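Flurnlow pad separation fault

The Flurnlow pad separation fault was a defect in the finger pads of the Flurnlow, a hand-held gripper made by Trallura and used to record grasping movements for training robot arms. The glued pads on the inner faces of the two fingers wore at the edges, shed small fragments and in some cases came away under load. Trallura withdrew one batch of pads and changed the way they were fixed.

Background

The Flurnlow is held in one hand and closed with a trigger. A camera above the fingers records each grasp, and the recordings are later used to control an arm fitted with matching fingers. The pads were supplied as flat strips and bonded to the fingers with a contact adhesive. Trallura gave them a service life of 4000 closures.

The fault

The first report came in April from the Garkitz test laboratory, where a pad slid sideways while an arm was lifting a glass jar. The jar fell 69 cm to the floor. Nobody was hurt. The log showed that the pads had done 1724 closures. Staff then checked the laboratory's hand-held units and found lifted corners and fraying on several of them.

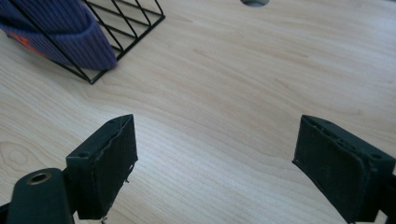 Fingers of a hand-held gripper above a desk, with wear along the edges of the pads.

Shota Murakami, who led the inquiry, traced the separation to the adhesive, which had been applied too thinly near the long edges of the strip. Knitted and ribbed fabrics made matters worse by catching on a raised edge and pulling it further from the finger. The finger bodies and their screw holes were not found to be at fault.

A second problem concerned the recordings. A pad that moved during a grasp changed the real gap between the fingers while the measured gap stayed the same. Arms trained on such recordings tended to close too little on smooth objects. Garkitz removed the affected sessions from its training set.

Response

Trallura recalled the batch and issued new pads with a folded edge, held by a clip as well as adhesive. The stated service life was cut by more than 10 per cent. Operators were told to inspect both pads before each session and to stop work if a corner could be lifted with a fingernail.

The revised inspection procedure, often called the Murakami check, was added to the operating manual on 26 October 2025. It also covers the pads fitted to arms, which had previously been inspected only when the fingers were changed.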